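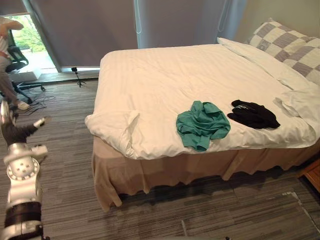
Budget check: second mobile manipulator for garment handling, bedroom setup

platutham_lab
Looking for comments on a purchase plan before I submit it in March. The task is picking up clothes left on a bed and folding them. Typical start state is two garments crumpled on a white duvet, one teal, one black. We have one unit now and want a second of the same class.

Draft lines: the robot, 3 spare gripper sets, 18 months of service cover, a spare battery, and one workstation. Delivery quoted at 8 weeks from Tareck and 19 from Cuvard. Cuvard is cheaper on the base unit. Tareck includes installation.

What am I missing?

jkamata
Fingertips. You have gripper sets but no line for tips on their own. On fabric work the pads go long before the drive does. Ask both vendors if tips are sold separately. Cuvard made us buy the full finger assembly, and that wiped out most of the price gap in the first year.

rowhouse_dyn
I would drop the service cover and put the money into a spare arm. Our contract got used once, for a joint encoder, and the arm was away for most of a month.

jkamata
Disagree. A spare arm sitting on a shelf still needs calibration and firmware matched to the base. If the contract has a loaner clause, keep it. If it has no loaner clause, negotiate one or walk away.

rowhouse_dyn
Loaner clauses say "subject to availability." Read yours again.

agb_integration
Kwaku Dankwa here, I do integration at Agbenyega. Two items.

1. Floor. Streaky gray carpet and cables lying on it near an office chair. Price cable covers or a ceiling drop. It is a small line, and a base that drives over a cable can cost you a day. Also check the caster spec against your pile height.

2. Light. Gray roller shades down on most of the back wall, then one uncovered opening with full daylight. That side will shift through the day, and a white duvet will clip before anything else does. Another shade costs less than a better camera.

platutham_lab
Cable covers added. I am less sure about the shade. We want some variation in lighting.

agb_integration
Then buy the shade and choose when to open it. At 4 pm in winter you get the variation whether you planned for it or not.

tinplate
Does it need to be a second robot at all? If your bottleneck is resetting the clothes between runs, two robots means two people resetting. Log your idle time first.

platutham_lab
Fair question. Logged it last month. Resets are short, and the downtime is mostly charging and repairs.

tinplate
Then get a second battery and a charger before a second robot. You list a battery but no charger.

platutham_lab
The charger was assumed to come with it. I will ask Tareck and put it on its own line either way.

jkamata
Get the answer in writing, with the part number. And post the tip prices when you have them.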